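In Defence of Putting the Coat on the Bed

By Kristýna Hubáček

My grandmother held that a coat belonged on a hook by the door and a blanket belonged on a bed, and that the two should meet only in an emergency. I grew up believing this completely. Then I moved to Wotanthorpe, into a flat with a hallway so narrow that you have to breathe in to pass the meter cupboard, and I discovered that I am a person who puts her coat on the bed. I have been doing it for years now, and I'd like to say a few kind words for it.

Part of the trouble is that we have all been taught to think of the bed as something to be finished. You make it in the morning, you pat it, you leave the room feeling virtuous, and from then until bedtime it must sit there like a cake in a shop window. I can't think of another piece of furniture that is asked to be so large and do so little. In a small bedroom the bed is the only generous flat surface there is, and anything you want to look at properly, fold properly or shake out properly is going to end up there sooner or later. A winter coat especially. You can't fold a padded coat on your knee (I have tried, on a train, and I apologise again to the gentleman opposite).

So let the coat come in, I say, and let it lie down among the penguins. 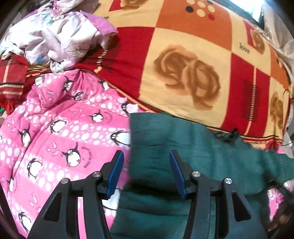 Is it all right to leave a coat lying on the bed until you get round to it? For an hour or an afternoon there's no harm in it, so long as the coat is dry and you haven't been kneeling in a flower bed; just move it before anybody wants to sleep there.

I should admit that my feelings about all this are tied up with my feelings about blankets, which are strong. I don't believe in matching bedding. I have tried to. I once spent a whole wet Sunday in the Lestus on the ring road, stroking things the colour of porridge, and there was a set in there that was really very lovely, with a little piped edge, and I carried it as far as the tills and then took it all the way back again. It would have meant putting away everything I already had, you see, and everything I already had was doing its job perfectly well.

A bright pink blanket with cartoon penguins on it is a cheerful thing to find at the end of a bad day, and I don't see that one has to be seven years old to think so. Put it next to big checks in red and cream and orange, with brown roses as large as dinner plates, and the word "love" dotted here and there in case you had missed the point, and a decorator would have to go and sit in the garden. But a bed like that says somebody was cold and somebody else went and found another layer. I would sooner sleep in that than in the porridge.

I notice, too, that loud bedding is terribly forgiving. A plain white cover shows every crease and every dropped sock, while a heap of roses and penguins takes a dark green jacket into its arms and hardly looks any untidier than it did before. My friends with the plain white covers are always smoothing them. I go round for coffee and they smooth while they talk to me, and then I sit down, and I can feel them wanting to smooth me as well.

There is a right way to do the coat, all the same, and as people do ask me, I'll set it down.

Spread it out first

Lay it with the front facing up and the sleeves out to the sides, and go through every pocket. Do it even if you're sure. I once put a coat away in March with half a sausage roll in it, and I will say no more about that.

Pinch up the filling

Padded coats go flat in patches, usually where a bag strap has been. Take hold of each flat bit between finger and thumb, lift it, give it a small shake and let it drop. It's slow, pleasant work and goes very well with the wireless. Go along the quilting a row at a time and you'll feel where the filling has gathered into lumps.
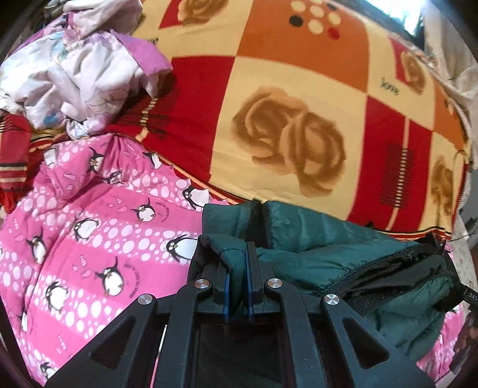 Sleeves in, then roll

Fold the sleeves across the body, do the zip up if it has one, and roll loosely from the hem towards the collar. Please don't squash it. I know those bags you flatten with the vacuum cleaner are very clever, but I've never had a coat come out of one looking as though it forgave me.

When I wrote a shorter version of all this for the newsletter, I had more post than I've had for anything, including the piece on draught excluders. Most of it was friendly. A few people felt that I was encouraging sloth, and one reader wanted to know whether I had ever heard of a coat stand, to which I can only say that I refer her to my hallway.

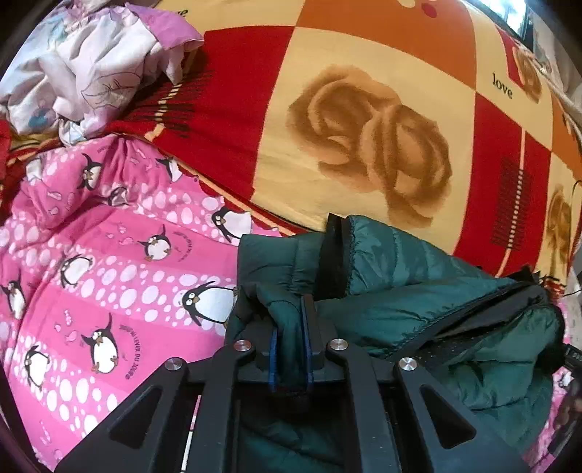
Štefanec wrote that a coat on the bed is all very well until the third coat, and that in a house with children the pile grows until you're sleeping on the settee. Hooks, the letter went on, were invented precisely so that nobody would have to decide anything.

I thought about that for a good while, and I grant the point about the third coat. One coat is company. Three are a jumble sale. But I'd argue gently with the bit about deciding, for it seems to me that a coat on a hook can be forgotten for years. Mine hung in the meter cupboard through two summers before I noticed the lining had gone under the arm. On the bed it has to be dealt with by nightfall, and while you're dealing with it you see the loose thread and the cuff that needs a wipe, and you mend the thing while it's still mendable.

That matters more to me than tidiness does. Coats cost a great deal, and a good one deserves to be looked over now and then on a wide, soft surface in decent light, even if the surface has penguins on it and the pillow doesn't go with either.
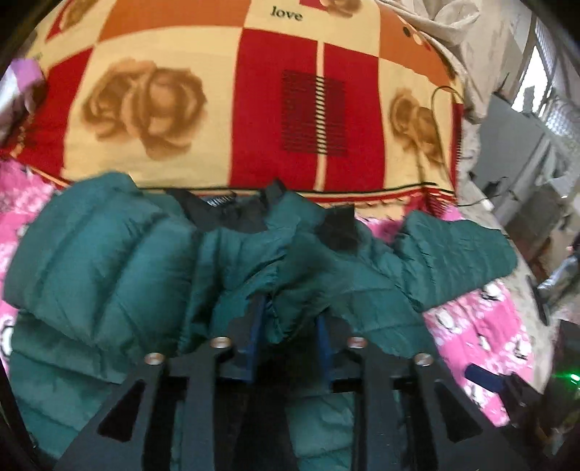 Green padded jacket against the rose pillow, still to be folded.

My grandmother came to stay with me once, near the end of her travelling days. She looked down the hallway, she looked at the meter cupboard, and she went into the bedroom and laid her good camel coat across the foot of the bed without a word. I made the tea. When I came back she had turned the collar up and was picking the fluff off it, and she asked me whether I had such a thing as a clothes brush.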